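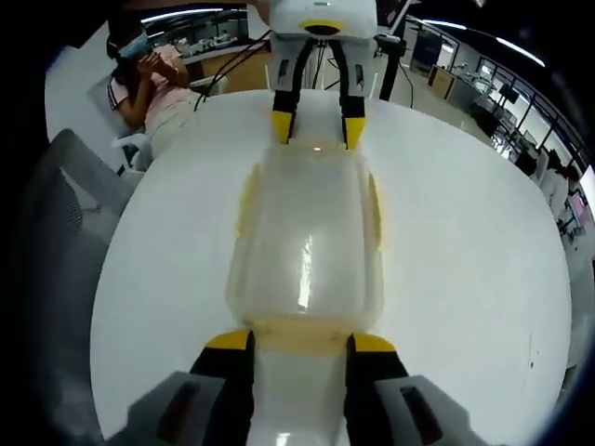

A frosted plastic container between the hand-held gripper and the mounted one, on the round table.

Equipment plan: what we are asking for and when

The automation group has turned in its equipment request for the coming budget year. Heidrun Gruber put the list together with Reinaldo Amaral, and it is shorter than last year's. Most of the money would go to handling tools and the things that wear out on them.

The main item is two more hand-held grippers. Teams at Pollness and Cendine now share what we have, and the tools spend too much time in shipping cases. With two more, each site could keep its own set and stop planning its weeks around the courier. The grippers would be bought together so that both arrive with the same finger type and the same mounting holes.

Second on the list is finger tips. These were charged to general supplies until now, which made it hard to see what a year of use costs. Abelardo Betancur has asked for a separate line. He would like each site to hold spares on the shelf and reorder when the last set is opened. Please write down the date when you change a pair. The log sheet is in the shared folder under Consumables.

The request also covers two fixed stands with cable guides. Damian Fuchs got prices from Zacharopoulos and from one other supplier. The Zacharopoulos stand costs more but comes with the base plate, and the other one does not. Once the plate is added the difference is small. Delivery is quoted in weeks from the order, so a late approval would push setup past August.

A full arm is not in this year's request. The group talked it over and decided to wait until the Gimidside project has settled on the range of parts it needs to handle. Long, smooth containers need a wide opening and a light grip, and small parts need something else. Buying before that list is final could leave us with the wrong reach or the wrong payload. Abdelghani Kamel is collecting part sizes and weights now. If your team has items that should be on the list, send him the outside dimensions, the empty and filled weights, and a sample if you can spare one.

Service is budgeted for 18 months, counted from delivery. It covers calibration, cable replacement and one visit per site. Training is not included and would come out of each team's own budget.

Comments on the request go to Heidrun. The finance review meets at 2 p.m. in the upstairs room, and team leads who want to speak for an item should let her know beforehand. Quotes and the full price sheet are available from Damian.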